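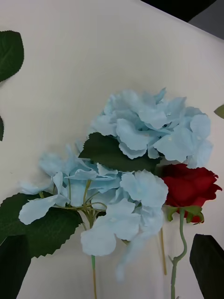 Hydrangea and rose, from the wrist camera.

Gripper reviews love a wooden cube. I have yet to be asked to tidy one, so at Closgate we compare fingers on fake flowers.
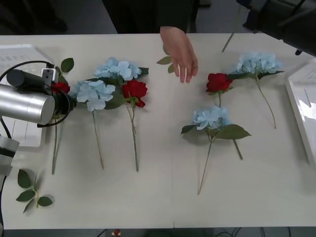

Soft fingers cost us £285 a pair and I still prefer the plain hard ones. A petal forgives a clumsy squeeze; a stem rolls away. Lay roses and hydrangeas with their stems running mostly toward the front edge, as on our white table, and the padded tips lose their charm — 13 drops in 17 tries, by my October notes. The brochure had a cube.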